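Print this page | E-mail this page
Reading time: 2 min

4. Putting up the pole and base

Same steps for the Borkona and the older Neltard stand, except where noted. Read 4.3 before you tighten anything. Do the job on the floor or a big table, mat down first. White plastic marks easily.

4.1 Before you start

1. Clear a spot. Bigger than the base, you need room to walk around it.
2. Wipe out the compartments on the ribbed side. Grit collects in the corners. Dry cloth, no spray.
3. Check the collar thread. Chips or flat spots, stop there and ask Vibeke Vigfúsdóttir for a new collar. Don't file it.
4. Keep the strap handy. Buckle undone.

4.2 Pole into hub

1. Base ribbed side up for now, hub pointing at the ceiling.
2. Pole straight down into the hub. Straight. If it leans it binds, and then people start hitting it.
3. Push until it stops. Half a turn to seat it.
4. Turn the collar by hand. First 2 turns should be loose. If they aren't, it's cross threaded, back it off and start over.

CAUTION: No pliers on the collar. No wrench either. Hand tight is tight enough, and a cracked collar means a whole new hub.

4.3 Strap

1. Wrap the strap round the bottom of the pole, just above the collar. Not on the thread.
2. Feed the end through the buckle and pull snug.

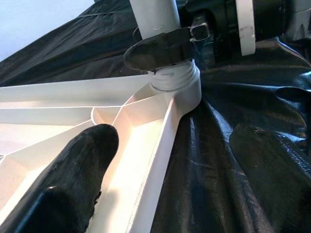
3. Give the strap a tug sideways. It can turn a little, it shouldn't slide up. If it slides, undo it and go again with more tension.
4. Leave the thick end sticking out so you can grab it later. Tucking it under looks nicer but you'll be picking at it with a fingernail when its time to take the thing down.

Note: Ronaldo Tolentino likes the strap done before the collar. Works too, but then you can't see the top of the thread. Follow the order here if it's your first time.

4.4 Last check

1. Lift by the pole, an inch or so. Base should come up with it, no wobble.
2. Wobble? Snug the collar, try agian.
3. Set it down gently. The ribs are thin and don't like being dropped on a corner.
4. Check the collar again after 8 hours, then whenever the stand gets moved.

CAUTION: Never carry it by the strap.

Spare straps and collars are in the Zonport drawer. Taking it down again: section 5.

Print this page | E-mail this page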